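Gripper loses width calibration between sessions – student project
Club forum > Build help > End effectors

jyuan_mestau
Second-year project group, four students, handheld parallel gripper with a wrist camera. We read jaw width from the servo encoder and log it next to the video. Problem: the width reading at full open drifts between sessions. On Friday we zeroed at 1944 counts. Next session the same full-open position read 50 counts lower. Nothing was disassembled. The policy we train on this is noticeably worse at closing on thin parts, and Dr. Liyanage wants a cause before we collect more.

qlebrun
Which servo, and is the horn splined or clamped? A clamped horn slips. Mark it with paint and check after 100 cycles.

jyuan_mestau
Splined. Paint mark is already on it and has not moved.

dulby_bench
Then it is the pads. If the rubber lifts, your closed reference changes and everything computed from it shifts. Seen it on three club builds.

qlebrun
Pads affect the closed reference. He is reporting drift at full open. Different end of the travel.

dulby_bench
Depends how he defines zero. If the script homes on closed and counts outward, pad thickness goes straight into the open value. Post the homing routine.

jyuan_mestau
Homes on closed: drives in until current passes the threshold, sets zero, drives out to the hard stop. So dulby_bench may have a point. Threshold is 900 in driver units, copied from the Ochoa starter code.

meng_mf
That threshold is high for soft pads. You are squeezing them and calling the squeezed position zero. Home on the open hard stop instead – metal on metal, repeatable. We changed ours at Jurkska in April and the drift dropped below what we could measure.

qlebrun
Agree on open homing. I still disagree that pads explain 50 counts. Work out the linkage ratio first.

jyuan_mestau
Will do both. Wrist camera view at full open, bare table, nothing in the jaws:
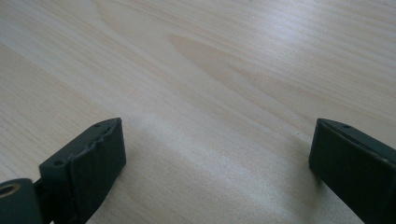 Homing now goes to the open stop at low current, then backs off slightly before setting zero. I ran it ten times in a row and the spread was two counts. I have not yet repeated it across a power cycle, and that is where the old routine failed.

dulby_bench
Left pad edge is ragged along the top. I would replace both pads before comparing anything to old data.

qlebrun
Replace them after the power cycle test. Change one thing at a time or you will not know which one fixed it.

meng_mf
Also log the homing current with each session file. Guoqing Deng has a short script for it in the shared folder, under tools.

jyuan_mestau
Found the script. Power cycle test first, then pads. I will post the counts for both.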